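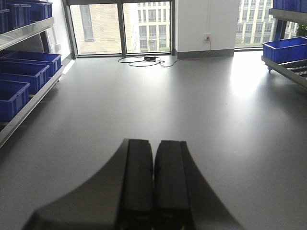 Ciltmont wants shoppers to believe its new return-and-refill plan will cut packaging waste in the Hollis area, and it has put out a cheerful statement to say so. The plan, announced December 25, 2023, lets customers send back empty soap and cleaner bottles for a small credit. The company says 3,632 households have signed up since October. Signing up is easy. Sending back a sticky bottle is harder, and the statement gives no figure for that. Metal racks and a smooth gray floor by a wall of windows make for a tidy room, but they say little about how many bottles come home.

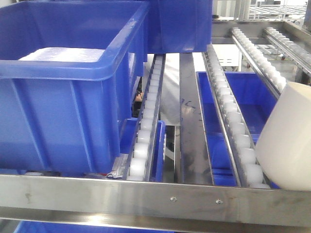 The credit is 10 cents a bottle, and it can only be spent on more Ciltmont products. Shoppers in Zoddale were offered much the same deal by Onari, which dropped it after 4 months and never said why. Ciltmont says its own plan is "100 percent circular" — a phrase it does not explain. Caps and pumps are left out, according to the fine print, and still go in the trash.

A full report is promised next year. We would like to see the return numbers first.

Filed under: Shopping & Waste
12 shares | 3 comments
Contact us | © 2023 Hollis Area News | Back to top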